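Keeping a loaf past day three

amirul_s wrote:
Hello all, and happy Tuesday! I've been baking the Flornero rye every weekend since we moved to Vitley, and it's the nicest bread I've ever made, but by day 3 the crust has gone leathery and my kids won't touch it. My mother kept hers in a cloth bag and swore by it.
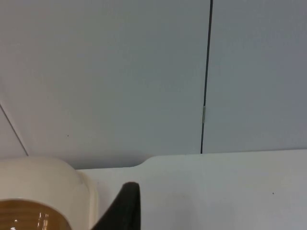 She also fed seven people from one loaf, so it never had time to go stale, bless her. Do you freeze, wrap, or just bake smaller?

cuiping.x wrote:
Bake smaller, every time. I split my dough into two tins, slice one once it's completely cool and freeze it that same evening. Toast from frozen is lovely (my husband can't tell, and he's fussy about toast). Please don't refrigerate it, whatever anyone says.

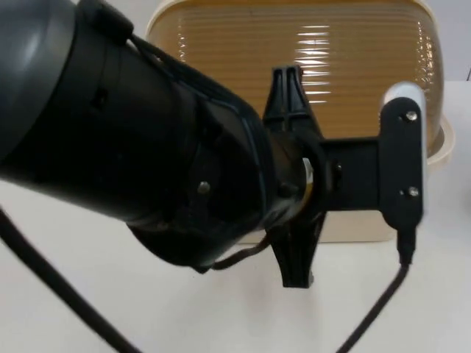

Re: Keeping a loaf past day three
pantelis_k wrote:
I'll gently disagree with Cuiping on the freezer. Fine for sandwich bread, but a good rye wants to sit out, cut side down on a board, and it tastes better on day two than day one. I only move mine to a bag when the weather turns muggy, usually in April, and then I watch it for mold.
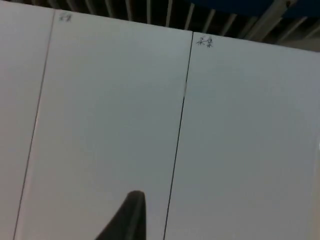

White panels, dark seams

cuiping.x wrote:
Cut side down is how I lost half a loaf last summer, Pantelis! Your kitchen must be much cooler than mine. I do agree about day two, though.

guoqing_m wrote:
Long-time reader, and you're both right as far as I'm concerned - it depends on the crust. For a thick one I use a bread box and leave the loaf unwrapped inside.
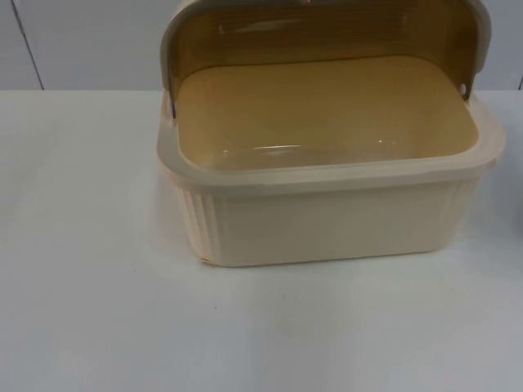 Wipe out the crumbs every week and let it air with the lid up before the next loaf goes in. Amirul, how long are you letting yours cool before you cut it? I give rye a whole night, hard as that is with the house smelling so good.

amirul_s wrote:
An hour, if that... I'll try overnight this weekend and hide the knife from the kids. Thank you, everyone!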